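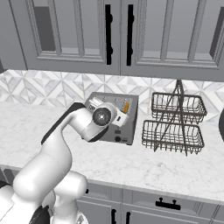
By the plant services correspondent, Clarkdale Trade Review

Bjarnason maintains 3,089 rented plants in offices and clinics across Clarkdale. The company's service manager oversees the schedule, the replacement stock and the water records. We spoke on a Thursday at the holding greenhouse, before the afternoon vans went out.

The first subject was light. "Most losses are placement losses," the manager said. "A client wants a fig in a corridor. We take a reading at leaf height at midday, and if it is under 600 lux the fig goes somewhere else." Below that figure the firm offers cast iron plants and snake plants. Both are billed at the same monthly rate as the fig.

Containers are standardized. Bjarnason uses the Drallolus liner, a plastic insert with a reservoir in the base and a float gauge at the rim. "The gauge sticks," the manager said. "Technicians lift the float by hand and let it drop before they read it. Then they fill to the lower mark in winter and the upper mark from April on."

Visits are every two weeks. A technician checks water, turns each pot a quarter, wipes broad leaves with a damp cloth and looks under them for scale. Infested plants are bagged on site and swapped at the next visit. Last year the firm replaced 422 plants — more than half of them in buildings that shut off heat on weekends.

Asked about contract terms, the manager was brief. "Twelve months, replacements included, except for damage. Coffee in the pot is damage."

The firm took over the Rornach business park in spring, its largest single site. The previous supplier had left no placement map, so two technicians spent a week tagging pots floor by floor. "We had soil in there that had not been changed in years. It repelled water. You pour it in and it runs straight down the side of the liner."

A second greenhouse bay is due to open before winter, with bench space for 1,000 pots. It will hold replacement stock only.

Clarkdale Trade Review | Contact the editors | All rights reserved | Back to top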